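Opinion > Food and Eating Out > Columns

Print this page | E-mail this to a friend

Small plates, big bill

Sharing plates. I've had enough of them. Not the food, the food is often lovely, but the whole arrangement, the speech at the start, the table too small for what they've told you to order.

You know the speech. "Have you dined with us before?" As if the last place with tables and a kitchen worked some other way. Then it's three or four plates per person, they come when they're ready, and everything's designed for sharing. Designed how? Five prawns between four people is not designed for anything. It's an argument with lemon on it.

Went to Hendricks in April for my sister's birthday. Six of us. The bread came first, fine. Then a long gap, then four things at once and nowhere to put them, so we sat with plates balanced on the edge and a bottle on the windowsill. The lamb came last, well after the potatoes that would of gone with it. The bill was £26 a head before anyone had a drink and two of us stopped for chips at the station. Good chips.

I do understand why kitchens like it. No need to get six mains out together. Send it when it's done, let the table sort itself out. Fair enough, it's hard work and staff are scarce. But then say so, and don't sell it to me as a way of bringing people together. My family gets brought together perfectly well by a pie.
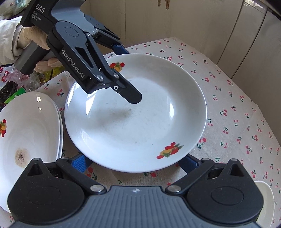
Stellan Nordin wrote in after I moaned about this last time and said I had it backwards, that his table at Clornow tries 13 dishes in a night and goes home happy, and that ordering one big main is a gamble – get it wrong and you're stuck with it for an hour. He also said I sounded like someone who doesn't like other people's forks near their dinner.

Guilty on the forks. And he has a point on the gamble, I've had some grim risottos. But 13 dishes means 13 mouthfuls, and I can't remember a mouthful. I remember the fish pie at the old Jallthorpe, had it maybe once a month for years, same dish, same chip in the rim. It was mine. I didn't have to watch how fast anybody else was eating.

Because that's what happens, isn't it. The quick eaters do well. The polite ones leave the last bit, then the last bit goes cold, then a waiter takes it away. My mother has never once had her fair share of a small plate. She says she's not hungry. She is.

And vegetarians! My niece pays the same split as everyone and gets the carrots. At Hendricks she had carrots, a dip, some of the bread. £26.

What I'd like is pretty modest. Keep the small plates, put them at the top where starters used to be. Then give me a short list of dinners underneath. A dinner being a thing with something next to it, on one plate, in front of one person. Tutow does this already, five mains, chalked up, and it was full when we went at half six. The waitress asked what we wanted and wrote it down, and that was the whole of the introductoin.

I'd go back tomorrow. I'd have the gammon again, and my mother could have one as well, all of it.

60 comments | 100 shares

Print this page | E-mail this to a friend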